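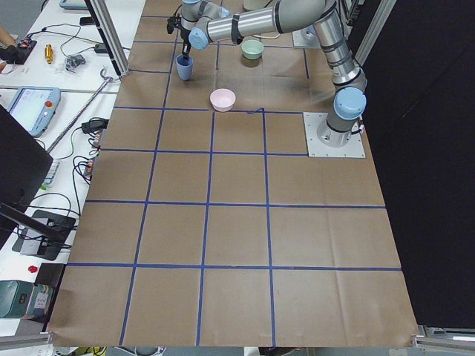

12월 | 글 탁옥희
조회 533 · 댓글 2 · 공유 0

오전 7시 기상. 침실 센서 기록부터 내려받았다. 밤사이 이산화탄소 최고치 925ppm, 시점은 새벽 다섯 시 조금 전. 방문을 닫고 급기구는 반만 연 조건이다. 그제 같은 조건에서 나온 값과 큰 차이가 없으니 재현은 되는 것으로 본다. 창문을 다 닫고 환기장치를 끈 밤의 기록은 따로 정리해야 하는데 파일 이름을 대충 붙여 놓아서 어느 것이 어느 날 밤인지 헷갈린다. 앞으로는 이름에 급기구 개도와 방문 상태를 같이 적기로 한다.

센서는 트루타우 두 대를 쓴다. 한 대는 침대 머리맡, 한 대는 거실 책장 둘째 칸. 머리맡 것은 숨이 직접 닿는 위치여서 값이 튄다. 오늘 벽 쪽으로 옮겼다. 베란다 바깥에 내놓고 외기값을 확인했더니 410ppm에서 안정되었다. 두 대의 차이는 무시할 정도. 자동 보정 기능은 꺼 두었다. 이 기능은 일정 기간의 최저값을 외기로 간주하는 방식인데, 겨울에 창을 거의 열지 않는 집에서는 기준선 자체가 밀려 올라간다. 설명서에는 한 줄로만 적혀 있다.

오전에는 환기장치 점검. 다용도실 천장에 달린 전열교환형이고, 본체는 아파트 준공 때 것이 아니라 전 주인이 교체한 쿠르넨트 제품이다. 점검구 나사 네 개 중 하나가 헛돈다. 필터를 꺼내 보니 급기 쪽 프리필터는 회색으로 막혔고, 고성능 필터는 가장자리 실링이 한쪽 들떠 있었다. 들뜬 쪽 하우징 안쪽 면에만 먼지가 띠 모양으로 붙었다. 바이패스가 있었다는 뜻이다. 실링 스펀지를 새로 붙이고 끼웠다. 전열소자는 진공청소기를 약하게 놓고 표면만 훑었다. 종이 소자라 물을 쓰면 안 된다.

배기 쪽은 다른 문제다. 욕실 배기 그릴에서 휴지가 붙지 않는다. 덕트를 따라가 보니 천장 속에서 플렉시블 덕트가 배관 행거에 눌려 꺾여 있다. 단면이 절반 이하로 보인다. 손이 겨우 들어가는 위치여서 오늘은 케이블 타이로 들어 올려 고정만 했다. 제대로 하려면 그 구간을 잘라 내고 강성 덕트로 바꾸고 이음매에 알루미늄 테이프를 감아야 한다. 자재상에 전화했더니 같은 구경의 엘보가 없다고 한다. 다음 주에 다시 걸어 볼 것.

점심은 국수. 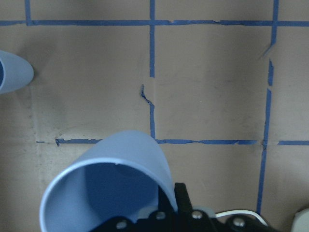
파란 테이프 격자 위의 하늘색 컵

오후 두 시에 남예서가 풍량계를 들고 왔다. 후드형이라 그릴 전체를 덮고 잰다. 급기 침실 그릴에서 시간당 30세제곱미터. 필터를 갈기 전 값을 재지 않은 것이 실수였다. 비교할 대상이 없다. 예서는 작업 전 측정을 빼먹으면 나머지가 전부 감상문이 된다고 했고, 반박하지 못했다. 거실 그릴은 난류가 심해 값이 흔들렸다. 세 번 재서 평균을 적었는데 세 값의 폭이 커서 신뢰하지 않는다. 그릴 날개 각도를 바꾸고 다시 재기로 했다.

급기와 배기의 균형도 확인했다. 현관문을 닫고 문틈에 연기 펜을 대니 연기가 복도 쪽으로 약하게 밀려 나간다. 실내가 양압이다. 여름이라면 그대로 두겠지만 겨울에는 습한 실내 공기가 벽체 틈으로 밀려 나가면서 찬 면에서 응결할 수 있다. 북쪽 작은방 모서리의 검은 점도 이것과 관계가 있을지 모른다. 다만 그 모서리는 단열재가 끊긴 자리일 가능성도 있어서 원인을 하나로 단정할 근거는 없다. 벽 표면 온도를 새벽에 한 번 재야 한다. 배기 덕트를 고치고 나서 압력을 다시 본다. 순서를 바꾸면 같은 일을 두 번 하게 된다.

예서와 의견이 갈린 부분. 예서는 아르델레아누식 배치, 즉 침실마다 급기하고 복도에서 모아 빼는 방식을 권한다. 문 밑 틈이 충분하면 맞는 말이다. 우리 집은 바닥을 덧깔면서 문 밑 틈이 거의 사라졌다. 문짝 하단을 깎거나 문 위에 통기 그릴을 내야 한다. 깎는 쪽이 싸지만 복도 소음이 들어온다. 결론 없이 넘어갔다. 유스테루라 카탈로그에 소음 차단형 통기구가 있다고 해서 링크를 받아 두었는데 가격이 적혀 있지 않다. 견적을 요청하는 양식에 벽 두께를 쓰는 칸이 있어 문틀 쪽을 실측해야 한다.

저녁 조리 중 측정. 생선을 구웠다. 후드를 켜고 환기장치는 약. 거실 센서의 초미세먼지 수치가 오르기 시작한 것은 뒤집은 직후이고, 불을 끄고 나서도 한참 내려오지 않았다. 후드를 조리 종료와 동시에 끈 탓이 크다고 본다. 내일은 같은 조건에서 후드만 더 오래 돌린다. 생선을 이틀 연속 먹어야 한다는 문제가 있다.

밤 10시 현재 거실 533ppm. 환기장치 중, 방문 모두 개방. 소음은 중에서부터 귀에 걸린다. 강은 잘 때 쓸 수 없다. 침실은 오늘 밤 급기구 완전 개방, 방문 닫음, 중으로 설정했다. 어젯밤과 변수가 둘 다르다(급기구, 필터). 엄밀하지 않지만 필터를 도로 더러운 것으로 끼울 생각은 없다.

할 일: 엘보 재고 확인. 점검구 나사 교체. 문틀 두께 실측. 작은방 모서리 온도. 파일 이름 정리. 예서에게 풍량계 케이스 돌려줄 것, 현관에 두고 갔다.

댓글 2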